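Shared Cell Practice at the Trevura Bench
Gallery

Trevura runs a small teardown and reassembly line for office desktops, and one of its benches is shared between a collaborative arm and whoever is on shift. This page collects the working rules for that bench. Chaimae Ait Brahim wrote the first version, and Othmane Tazi keeps it up to date. The full sheet has 14 rules. The ones below come up most often when new people start.

Before the arm is enabled

Check the case before you check the program. Power cord off, side panel off, and the tower lying flat with the open side up. Press the power button once with the cord out and wait 50 seconds before reaching in.

Wear the wrist strap whenever you handle a board or memory. Clip it to the bonding point on your side of the bench, never to the arm or to anything mounted on it.

Look at the fixture plate. Every holder the job needs should be free and clean, and anything left from the last unit goes back to the parts cart. If a holder is cracked or has been bumped out of line, tag it and call Othmane.
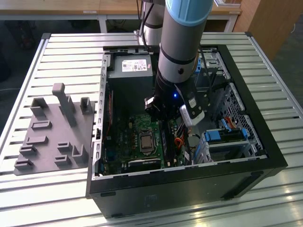 Cables are the usual cause of a stopped job. Power leads that run across the motherboard should be moved clear of the work point by hand and tied back if they won't stay put. Do this with the arm in protective stop. A loose lead can catch on a gripper finger, and a pulled connector can crack the board around its socket.

While the arm is working

Keep hands out of the case. The arm is limited to a low speed at this bench, but the force limit was set for contact with an open hand or forearm. A finger between the gripper and a metal edge is a different situation, and our risk assessment treats it as one.

Stand on the marked side. The person nearest the stop button is the operator, and there is one operator at a time. If you hand over, say so out loud and wait for an answer.

The processor stays in its socket until the heatsink step has been signed off. The arm does not pick processors. A person lifts them out, by the edges, with the arm stopped.

After a stop

Find out why it stopped before you press resume. Write the cause in the bench log, even if it was only a cable. Two stops of the same kind in one shift means the job is paused and the cell lead is called.

Changing a gripper, a fingertip or a fixture counts as a change to the cell. The risk assessment gets reviewed first, then the job is run with no unit in place, then with a scrap unit. Software edits follow the same order.

End of shift

Park the arm, switch the cell to manual and take the key. Wipe down the slats and check between them for screws. The log is read every Friday afternoon, and questions about the sheet can go to Chaimae or Othmane at the same time.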